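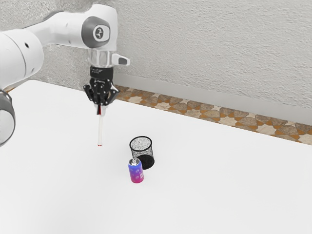 The simulated arm over the table, holding the slender white stick above the tabletop, with the mesh cup and the can off to its right.

Welcome to the July gallery! I've been promising this page to people for ages, and on Saturday I sat down with a big coffee and did it. If you're new here, we're a small group collecting practice runs for a learning system we call Jerkell. The idea is simple enough to say: a person steers the arm through a little job in the simulator, we save every step of it, and later the model trains on the whole pile and tries the same kind of job by itself. We want 3,000 good runs for the tabletop set and we have 2,466 right now, so the end is in sight (sort of, the last few hundred always seem to crawl).

I only put one picture up this month, so let me write more than my usual line or two under it.

The job is called "stick to cup." Start with the thin thing in the fingers, finish with it standing in the mesh cup. Sounds like nothing, right? I thought so too, and my first evening of steering was a disaster. The fingers have so many joints that a tiny twitch of my own hand sends the tip swinging off to one side. Rosimeire Cavalcanti is far better at it than I am, and her advice was to stop looking at the hand altogether and watch the little red tip at the bottom. I tried it and my runs got cleaner the same night!

The cup is empty at the start of every run in this batch. We'll do a version with other pens already in it later on, but Cauã Barros wants the easy one finished first and I've stopped arguing with him.

The can is there as clutter. It gets a new spot each time, and sometimes it ends up right up against the cup, like it is here, with part of the mesh hidden behind it. Those are my favorite layouts to record and my least favorite to review. Bump the can and the run goes in a separate folder. We have 687 in there already, and quite a few are mine.

We change the room around as well. The star-pattern strip and the bumpy gray wall are from a set Jussara Moura put together, which we named Bragança, and there are 12 rooms in all. The plain white table stays my pick for steering, though a white stick over a white table does make me squint.

Next up is the Trerska room, and then a new batch with the cup moved closer to the arm. If you'd like to try steering for an evening, write to me through the contact page and I'll set you up with a login. You don't need any experience, and the first 20 minutes are just playing around anyway.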